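Skondthorpe Paper Folding Group
Minutes of the meeting held 2021-03-28

Present: Yanling Ding (chair), Cinzia Parisi, Pierina Russo, Mirko Vitale (minutes)
Apologies: Tullio Zanetti

1. Minutes of the last meeting
Agreed with one correction. The paper supplier is Sudell, not Leone.

2. Paper
Cinzia reported that 1000 sheets of square paper have been delivered. Lavender and light blue make up most of the order. Pierina said the lavender takes a crease well but can tear if the same fold is worked over again.

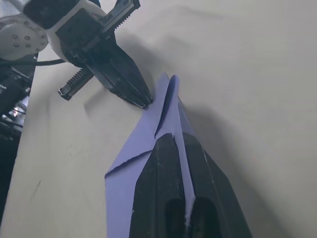 Lavender sheet with a raised fold and a small notch torn in it.

Agreed to keep torn sheets for practice. Mirko to find a box for them.

3. Work tables
The two cream tables will stay together against the white wall. Folding is to be done on the near one and supplies kept on the far one. Yanling asked that the scissors with the red handles go back to the far table after use. The blue card with the red fish stays up.

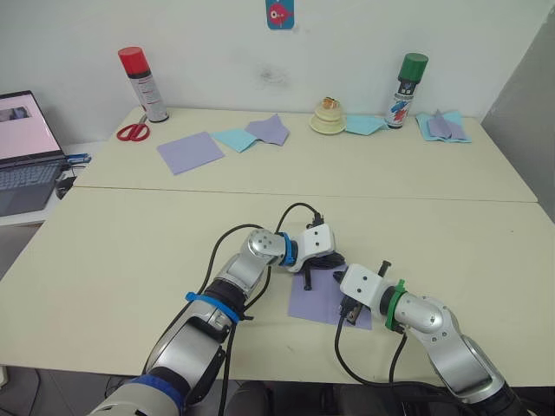 Pierina asked for the spray cans to be moved to a shelf so they are not next to the paper. Agreed. Mirko will do this before the April meeting. The gray smudge on the wall will be left until the room is next painted.

4. Starting sheet for beginners
Cinzia proposed that beginners start from a plain uncreased square. Agreed, in lavender.
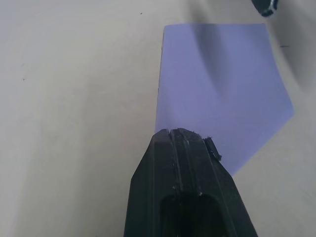
Lavender sheet, flat on the table.

5. Money
Balance is 525. Rateren hall hire is paid through April.

6. Next meeting
April, same room. Tullio to bring the display list.

Related items
Minutes archive
Sudell paper order form
Rateren display: notes for helpers
Room booking, April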